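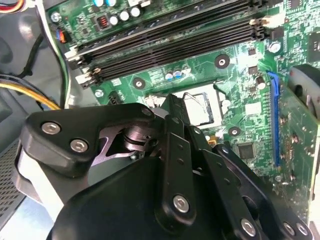
## November, bench 2 - the Ultden tower

Slow start this morning (coffee machine again), so I only got to the old desktop after 10. Houshang wants it back in service as the label printing machine at Gernstead, and Pouran says if we can't get it going by the end of the month it goes to recycling. Fair enough, but I like this board and I'd hate to see it go!

Where it stands: side panel off, board still screwed into the case. Memory slots are empty, all four of them, two pairs, white latches on the ends. CPU socket is empty too. I went over the capacitors up above the memory slots first, the cyan-topped ones and the row of white ones, plus the little copper coil with the orange core sitting next to them. No notes from the last person, of course, so I'm starting a fresh page for it.

Parts I think we have:

- CPU - Behrouz swears there's one in the Ansari drawer, in a clamshell, pins or pads unknown. Check it against the socket before anybody gets excited.
- Memory - two sticks in the gray antistatic bag, second shelf. Try one stick alone first, then the pair. The manual should say which slots to fill, and Fatemeh is hunting for the PDF.
- Paste - the tube is nearly done. Ordered another from Sistham, 8 dollars with shipping.
- Cooler - no idea. Golshifteh had one on her desk that might fit (the mounting holes need measuring, don't trust the box it came in).

I'm leaving the board in the case for now. Taking it out means redoing all the front panel wires and I did that once already this year, thank you - it ate a whole afternoon and the power button ended up on the reset pins.

Plan is CPU in, one stick, cooler, power, and see if it posts. If it gets that far I'll leave the memory test going for 30 minutes over lunch and look at the clock battery while I'm at it.

Behrouz, if you read this before I'm back: please don't borrow the small Phillips off this bench. The other one is stripped.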